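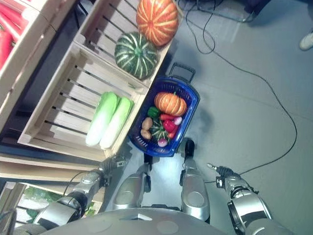
Ticket: produce scale drops tare, labels print wrong weight
Opened by: Abenezer Endale, Tindska
Product: Womus register software, Cenness counter scale, Degefa label printer
Priority: high (was medium, I bumped it)
Status: open, workaround in place

Problem

Scale forgets the tare between one label and the next. First label fine. Second label charges the customer for the container. Doesn't happen every time. Happens a lot more after the counter has been quiet for a while. Started Wednesday, first thing, after the Womus update went on overnight. Same scale, same printer, same cables as before.

Item I noticed it on is PLU 107, napa cabbage, sold by weight. Then saw it on carrots too. Pumpkins are priced each so they never go over the scale and I can't say anything about them.

Already tried

Restarted register. No change.
Restarted scale with the register off, then register on after. Worked for a bit, then back.
Swapped the scale cable for the one off the back office machine. No change, swapped it back.
Printer self test page is clean. Head is clean, roll is new, don't ask me to clean it again please.
Re-leveled the scale, bubble is centered. Zero is zero with nothing on it.
Checked with the test weight. Reads right. So the weighing is OK, it's what happens to the number afterwards.

Log, from my notes

8:40 am. Tare set from the keypad, cabbage weighed, label right. Second cabbage, label right. Third one wrong, tare line on the label blank.

9:05 am. Left everything alone on purpose. Timed it on my phone. At 15 minutes the little NET light on the Cenness goes off by itself. Register screen still says NET. So the two of them disagree and the register doesn't know.

9:30 am. Called support line, was told to reinstall the Degefa driver. Did it. Label now prints a half line lower and the weight is still wrong. Had to redo the label offset, it's at 5 now, was at zero before. Please note that somewhere so the next person doesn't "fix" it.

10:15 am. Set the tare from the Womus screen insted of the keypad. Printed 16 labels in a row, no pause, all right. Then a pause, next one wrong.

11:00 am. Found a setting under Devices > Scale > Power called "Release on idle". It was ticked. I never ticked it. Unticked, saved, restarted. Came back ticked.

11:20 am. Tried same as the manager login. Still comes back ticked. So either it isn't saving or something is writing over it at startup. 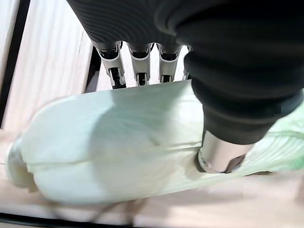
How to reproduce

Scale on, register on, signed in as any user.
Set a tare from the keypad.
Weigh any by-weight item and print. Check the label, tare line should be filled in.
Walk away until the NET light goes out.
Weigh the same item again, print. Tare line is blank, price is too high, register screen still shows NET.

Every time if you wait it out. If you don't wait you will not see it and you'll close this as can't reproduce, like the last one.

What I need from you

A way to turn off the idle release so it stays off. Or a way back to the version we had in July, I don't mind which. Also a report of every by-weight label with a blank tare line from Wednesday on, so we can refund people. I can export the sales but the tare isn't in the export.
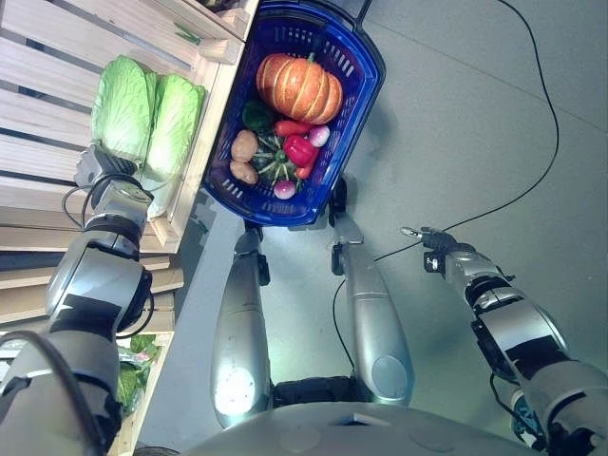 Saved tares need looking at too, same update. We had a list of named containers in Womus and half the names are now just a dash. Values might be OK but I can't tell which is which, so nobody on the counter should be using them. I've deleted the dashes and am putting them back by hand, starting with the blue plastic shopping basket since people want a mixed load weighed straight in it. If you push a fix please don't restore the old list over the top of mine.

Workaround for now

Clear and set the tare again before every label. Check NET is lit on the scale itself, not the screen. Note taped to the register. Slow, and the Saturday line will be bad, but prices are right.

Update, 2:10 pm

Support asked for the device log. Attached. Idle release shows up in it at each startup, right after the line that loads the store profile. Looks to me like the setting is coming down from the profile and my change here gets stomped. Can someone with access look at the Tindska profile? I don't have rights to it.

Update, 4:45 pm

Moved to second level. Told I'd get a call tomorow before opening. Use the counter phone, the office one goes to voicemail.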